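2019-08-11 – Cellule Rathore, démontage des tours

Repris les réglages de la pince ce matin avec Madhu. Les doigts fermaient de travers depuis le dernier remontage, un jeu minuscule côté câble. On a desserré, remis à plat sur le marbre, resserré en croix, et là, bonheur : fermeture bien parallèle ! Force ramenée à 18 N, vitesse d'approche à 50 mm/s au-dessus du boîtier.

Refait ensuite le repère de la table (la tour est couchée, panneau latéral ôté, posé à gauche). Attention au dégagement le long de la paroi arrière, le poignet et sa caméra prennent de la place.

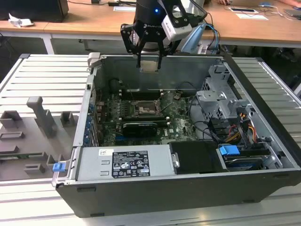 Pour le point d'attente au-dessus du socket, j'ai gardé la pose apprise par Debashish – elle est franchement bien choisie, le levier relevé ne gêne pas la descente. Le compteur est à 1366 cycles, j'ai noté la valeur sur la fiche de la pince.

Reste à faire :
- gaine des câbles du bras, à refixer plus haut
- recalibrer la caméra de poignet après le serrage
- commander des patins chez Stemel (Madhu)
- graissage complet en septembre

Sauvegarde du programme faite sous Allham, dossier « pince ». Demain j'essaie 60 % de vitesse sur les trajets à vide, j'ai hâte de voir ça !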